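The Long Table at Plosthorpe

If you come into Plosthorpe by the river road in late November, you will smell the bakery before you see it. It used to be the feed store, and there is still a loading dock at the back where the flour comes in, and on cold mornings the whole block smells like butter and warm sugar. I had driven up from Havport on very little breakfast, and I will admit that I sat in the car with the window down for longer than I needed to.

I had come to talk with Tamara Mykhailiuk about cookies, or more exactly about the town's cookie exchange, which has been held every December for 47 years. It began in a church basement with a dozen neighbors and a card table, moved to the grange hall when the basement flooded, and now fills the school gym. Last winter 300 people brought something to swap. They came from Firasside and from the farms beyond it, with shoeboxes and cake tins and, in one case, a clean drawer lifted straight out of a dresser.

Tamara took over the exchange from her mother-in-law, old Mrs. Sydorenko, whose honey cookies are still spoken of in town with a certain hush. The recipe is on an index card so stained that half of it has to be remembered. "She wrote 'flour until it's right,'" Tamara told me, turning the card over as if there might be more on the back. "I called her up once to ask how much that was. She said I'd know, and then she told me all about her hip."

I love that card. My own grandmother kept her recipes in a coffee can, and they were written the same way, for a reader who had already stood beside her at the counter and watched. A good many of the cookies on the long table in Plosthorpe come from kitchens like that. There are thumbprints filled with sour cherry jam, anise drops hard enough to chip a tooth, lemon bars (there is a yearly argument over whether bars count), and the walnut crescents that leave sugar down the front of every good coat in the county.

The rules are simple and were typed up long ago on a single sheet. You bring four dozen of one kind. You take home four dozen, mixed. You put your name on a card beside your plate — first and last, please, as there are a great many Marys. Nothing is judged and there are no ribbons, which was Mrs. Sydorenko's firm wish after something that happened at the county fair that her family still won't discuss.

What has changed is who comes and what they carry. When the college in Havport began sending its students over by bus, the table got longer and a good deal more interesting. There were almond cookies, sesame crisps, coconut rounds, and shortbread scented with cardamom. Some students live in dorms with no oven at all, and for a year or two they stayed away on that account. Tamara heard about it and had a line added to the sheet in her own handwriting: store-bought is welcome, if it's something you grew up eating.

That line caused some grumbling, I'm told, and the grumbling lasted until people started opening packets. One retired mail carrier now heads for that end of the table before he has his coat off, and he has been known to trade away his wife's gingersnaps to get what he wants.
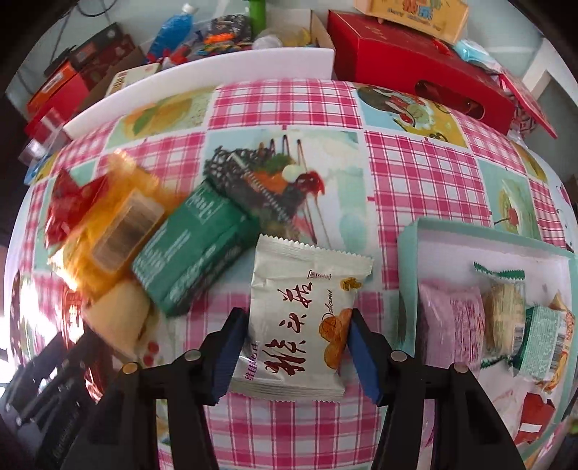
So how do you keep four dozen mixed cookies from all tasting alike by the end of the week? Store the crisp ones apart from the soft ones, and give anything with mint or anise a tin of its own.

Tamara does this at her kitchen counter the same night, still in her boots, with waxed paper between the layers. She freezes the crescents and sugars them again after they thaw. The honey cookies she leaves out in a covered bowl, and she says they're best on the fourth day, though at her house they have rarely seen a third.

She sent me back to Havport with six of them in a bread bag. I ate two at the first stop sign, and I'm sorry to say I didn't save any for my editor.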